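Litter box, round two
10/20/20

I changed the litter setup again over the weekend and I think it will stay this way for a while. The old covered box from Stollwood is in the garage. It held smell in and it was a pain to lift the top off every time, so in March I stopped using the lid, and after that it was just a very large bucket.

The new tray is a plain open rectangle, light blue. It takes nearly 15 pounds of litter if you fill it the way the bag tells you to. I use less. Sestomari the cat (named after a town in a book, long story) digs to the bottom no matter how deep it is, and then kicks the top layer onto the floor.

I stayed with gray clumping litter. I tried the pine pellets from Plornside for 7 days and she walked around them like they were hot coals. She went on the bath mat twice. The rest of the pellets went to Masaru Kubo down the hall, who has rabbits.

The other change is a small trash bin right next to the tray. It has a swing lid, pink on the inside, and I line it with pink bags because those were the cheap ones, 270 to a box. Before this I was carrying every scoop to the kitchen – not far, but you drip litter the whole way.

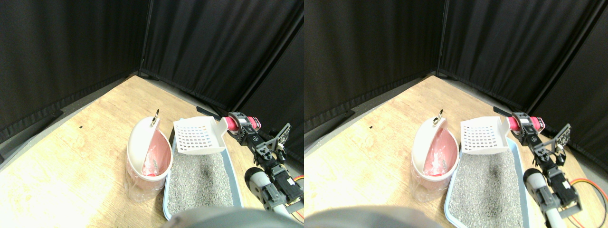

I scoop in the morning and again before bed. The scoop is white plastic with small rectangular holes, and the fine dust goes through easily. Bigger clumps sometimes break on the edge of the tray, so I go slower on those. The bag goes out every other day.

Next I need a mat for the floor. Noguchi has one I like but it's out of stock in the large size.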